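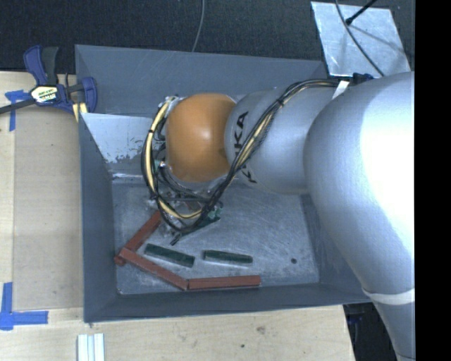 Aisling Dolan has asked that the lounge chairs at Custley not be raised as a set. Her remark, passed on by telephone and entered in full at her request, was that the residents who sit by the garden door are the shorter ones, that they chose those seats themselves, and that a chair which is easy to leave but leaves the feet hanging will simply not be used. She would prefer mixed heights, with the lower chairs left where they are.

Workshop notebook, assisted living equipment
September 21, 2020
Entry by Witold Gajewski. Read and initialled by Bakari Massawe.

The request is accepted in principle. The earlier plan, written up in June, was to bring every Kuvberg armchair in the Custley lounge to one seat height by fitting the Zamodby leg raisers. That plan is now suspended until the points below are settled. The dining chairs are not affected and remain as they are.

Seat height. The sample Kuvberg was measured again this morning, at the front edge of the cushion, with nobody seated. It stands at 456 mm. The June page gives a lower figure, but that was taken at the middle of the cushion and should not be relied upon. A note has been written beside it. In future all heights are to be taken at the front edge, cushion in place, chair on a hard floor. Carpet readings from the houses may be recorded but must be marked as such.

Teodor Kalinowski observes that the measurement with a person seated matters more than the empty one, and that the older cushions have softened a good deal. This is correct. A worn cushion gives a lower seat and also tips the sitter backwards, so that the effort of standing is greater than the height alone would suggest. It is possible that part of what has been reported to us as low chairs is a matter of tired foam. Before any raiser is fitted at Custley, the cushion should be exchanged for a new one and the resident given a few days with it.

Raisers. The Zamodby pattern is a cup which fits over the foot of the leg and is held by a screw from the side. On the front legs the fit is good. On the rear legs, which are splayed, the cup sits at an angle and bears on one edge only. I loaded the chair with the sandbags and rocked it from behind. There was a small but definite movement at the rear left. Tightening the screw reduced it. After further rocking it came back.

I am not prepared to pass the raisers for the rear legs in this form. A resident who lowers himself heavily, or who pulls the chair backwards by the arm while standing behind it, would put just this sort of load on the joint. Bakari Massawe agrees. He has asked whether a tapered insert could be made to take up the angle. I have drawn one and the sketch is pinned to the facing page. It should be tried in hard rubber first, then in timber if the rubber creeps.

Arms. This had been overlooked. When the seat is raised on the legs the arms go up with it, which is harmless for most people, but the arms must also pass beside the small side tables in the lounge. The table tops are at 600 mm. Once raised, the arms of the Kuvberg come near enough to that level for a hand resting on the arm to be caught against the edge of the table. Either the tables are moved away from the chairs, in which case cups will be out of reach, or the tables are changed. I should like the view of the house on this before anything is ordered. The matter is for Aisling Dolan and not for the workshop.

Comparison with Wilczyńska. Tadeusz Nowicki has sent his notes from the Wilczyńska house, where the chairs were raised in spring by a different method, with a plain timber frame beneath all four legs. He reports that the frame is steady and easy to wipe down. He also reports that residents with walking frames find it awkward, as the front rail prevents them from drawing their heels back under the seat before standing. Two residents have gone back to sitting in the hall. He would now cut the front rail away and brace the sides instead.

The point about the heels is a useful one and applies to us. Anyone teaching a resident to stand from a chair will ask them to bring their feet back first, and any raiser that fills the space beneath the seat works against that advice. The cup pattern leaves the space clear. It is the chief reason for persisting with it in spite of the trouble at the rear legs.

Cleaning. The cups have an open rim at the top where crumbs and spilt tea will collect. Housekeeping has not been consulted. A bead of sealant would close the gap but would make the raiser difficult to remove when the chair passes to another resident. A push-on collar may be better. Teodor Kalinowski to look through the offcuts.

Labels. Once heights are mixed, the staff will need to know which chair is which, particularly after the floor has been cleaned and the furniture put back. Aisling Dolan does not want anything that makes the lounge look like a clinic, and numbers on the chair backs are ruled out. A small coloured tack under the right arm, at the front, can be felt as well as seen. Colours to be agreed with the house.

Actions
Sample chair: remove rear raisers, leave front pair off as well. The chair must not stand on front raisers alone, even for a short time.
Tapered insert: W.G. to make up in rubber and repeat the rocking test with the same load.
Cushions: B.M. to ask what replacements are held in store and in which covers.
Side tables: question to go to Custley in writing.
Wilczyńska: reply to Tadeusz Nowicki with thanks, and ask for the dimensions of his side bracing.
Residents by the garden door: no change to their chairs.

Added later the same day. Bakari Massawe reports that replacement cushions are in store in the green cover only. The lounge is in the brown. Aisling Dolan has been told and will ask the residents whether they mind.

Rubber sheet for the insert is thinner than I had thought. Two layers will have to be bonded, and the adhesive needs to stand overnight before it is loaded.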